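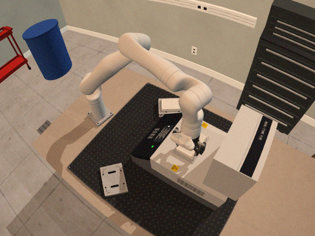
Asociación de Amigos del Río y la Huerta de Drostwood
Acta de la reunión ordinaria de julio

Lugar: sala de arriba de la antigua cooperativa
Comienzo: 19:10
Asistencia: junta completa, grupo de senderos, grupo de semillas y bastantes vecinos de la calle del molino (¡hubo que subir sillas!)

1. Lectura del acta anterior

Se lee y se aprueba con una corrección: donde decía «poda de los chopos» debe decir «poda de los fresnos». Los chopos no se tocan hasta el invierno.

2. Senda de la ribera

El grupo de senderos informa de que el tramo entre la presa vieja y la fuente de Lastetti está desbrozado y se pasa ya con carrito de bebé. Queda pendiente la bajada de piedra, que sigue resbalando bastante, y el cartel del cruce, que alguien giró y manda a la gente hacia el corral. Se acuerda fijarlo con doble tornillo.

La empresa Stodari ha contestado a nuestra carta y nos cede 100 metros de cuerda para el pasamanos. Gran aplauso. Se recogerá en su nave antes de que cierren por vacaciones y se guardará en el cuarto de las azadas, no en el garaje, que entra agua.

Una vecina pregunta si la senda llegará algún día hasta el puente de Oddsson. Se responde que ganas hay todas — falta el permiso de paso por dos fincas, y con una de las familias ya se ha hablado y lo ven bien. Se volverá a tratar en septiembre.

3. Banco de semillas

Este punto se alargó, y con razón, porque el año viene precioso. Se han recogido ya semillas de lechuga de oreja, de acelga de penca estrecha y de la cebolla dulce que dábamos casi por perdida. De la judía pinta del molino hay vainas para guardar en tres huertos distintos, así que este invierno no dependeremos de un solo bote.

El grupo propone cambiar los sobres de papel reciclado por otros más gruesos, con sitio para escribir la variedad, el huerto y el mes de recogida. Se aprueba encargar 500. Se pide por favor letra clara: en la última feria repartimos como calabacín lo que luego fue calabaza de peregrino (muy bonita, eso sí, y trepó por media valla).

Se acuerda también hacer una prueba de germinación con las semillas más antiguas, a la manera de siempre, en plato con papel húmedo. Cada voluntario se lleva a casa un par de variedades y apunta los días que tardan en asomar.

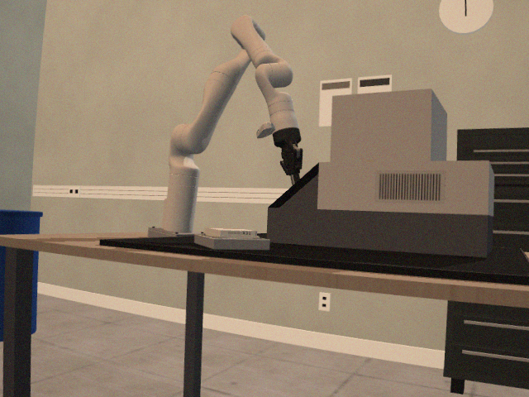
Última modificación de esta página: julio, 21:40

4. Fiesta de la cosecha

Se confirma que será en la era, como el año pasado, con comida compartida a mediodía. Ideas que salieron y gustaron:

Concurso de tomate feo, con jurado infantil.
Paseo guiado a las acequias para quien venga de fuera.
Mesa de intercambio de semillas y esquejes, abierta toda la mañana.
Música de la rondalla al caer la tarde, si se consigue toldo.

Hay debate sobre los platos. Una parte de la asamblea quiere que cada cual traiga el suyo y otra prefiere alquilar vajilla. Se vota a mano alzada y gana traerlo de casa. Se ruega marcar los cubiertos con cinta de color, que en la cocina todavía hay un cajón lleno de cucharas sin dueño.

El grupo de senderos se ofrece a montar las mesas la víspera y pide ayuda para desmontar, que es cuando la gente desaparece. Se abre lista en el tablón.

5. Cuentas

Se presenta el resumen del trimestre. Después de pagar el seguro y la gasolina de la desbrozadora quedan 61 euros en caja, sin contar la venta de plantel, que todavía no se ha ingresado. No se propone subir la cuota. Aprobado por unanimidad.

6. Ruegos y preguntas

Se pide que la compostera grande no reciba ramas enteras. Se colocará una nota en la tapa.

Alguien ha visto martín pescador debajo de la presa, 2 mañanas seguidas, a primera hora. ¡Qué alegría! Quien vuelva a verlo, que lo apunte en el cuaderno de aves que cuelga junto a la puerta.

Se recuerda que la llave del pozo se devuelve el mismo día. Falta una desde mayo.

Se propone un taller de injertos para finales de invierno. Hay tanto interés que se acuerda hacer dos turnos, mañana y tarde — se pedirán patrones al vivero de la carretera.

Se levanta la sesión a las 20:55. La próxima reunión se anunciará en el tablón y en esta página.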